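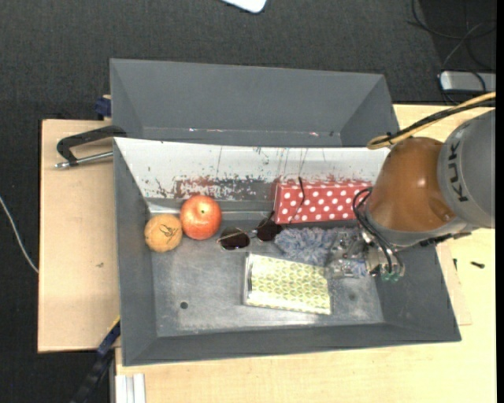
How Does a Robot Pick Something Up?

Reach out and grab the nearest thing to you. A sock, a pencil, your little brother's snack. Done? It took you less than a second, and you probably didn't think about it at all!

For a robot arm, that same grab is a big puzzle with lots of steps, and people who love building things find it one of the best puzzles around. At the Lurorden shared workshop, builders have been working on it since October. They call their project Sodska, and it has one job: take things out of a bin, one at a time.

First, find the thing

A robot has to work out what it is looking at. Your eyes and brain have been practicing since you were a baby, so you know where an apple stops and the box behind it starts. A computer gets a picture made of tiny colored dots, and it has to decide which dots belong together.

Some things make that hard. Shiny metal throws back pale reflections that can look like real objects. Clear plastic lets you see what's underneath, so the computer may not notice the plastic at all. And sunglasses are sneaky: two dark lenses, a thin metallic frame, and lots of gaps you can see right through.

Next, choose where to hold it

Try picking up an apple with just your thumb and one finger. Where did you put them? Probably on opposite sides, near the middle. Pinch too close to the top and the apple squirts away.

Every shape has its own good spots. A ball is about the same all the way around, but it loves to roll. A box has nice flat sides, unless one of them is up against a wall and there's no room for a finger to squeeze in behind it. A flat packet is tricky because there is so little edge to hold. Fluffy things squash, and they change shape while you're holding them!

Stamatia Balaskas, who wrote most of Sodska's grabbing program, gave it a score sheet. The program thinks up 300 possible grabs, gives each one a score, and tries the best. If the gripper comes up with nothing, it looks again and makes a new plan.

Then, move the arm

Bend your elbow. Now twist your wrist. Each place where your arm bends or turns is called a joint. A robot arm has joints too, and the one used for Sodska has 6. To get the gripper down into a bin, they all have to turn by the right amount, and nothing should bump the metal sides on the way in.

Cables and hoses have to come along for the ride. Qistina Lumenta is in charge of those, and she leaves loops of extra cable so there is some slack when a joint turns. (Stretch a jump rope tight and try to walk away with it. You see the problem.)

What about the bin?

You might think a plain box with straight walls would do. The builders like sloping walls better, since a ball that rolls up the side comes back down toward the middle. They clamp things firmly to the table as well. If a bin slides even the width of your finger, the arm reaches for a spot where the apple used to be.

Try it at home: be the robot

You need a friend, a mixing bowl, kitchen tongs and 9 small things that won't break. Put them all in the bowl in a messy heap.

Close your eyes and hold the tongs. Your friend is the camera and can only say left, right, forward, back, down, up, squeeze and let go. See how many you can lift out in 12 minutes, then swap places.

Which thing was the hardest? Could you get it by turning the tongs a different way? Draw it and mark the two spots where the tongs held best.

Words to know

Gripper: the part of a robot that holds things, like your hand.
Joint: a place where an arm bends or turns.
Slack: a bit of extra length in a rope or cable, so it doesn't pull tight.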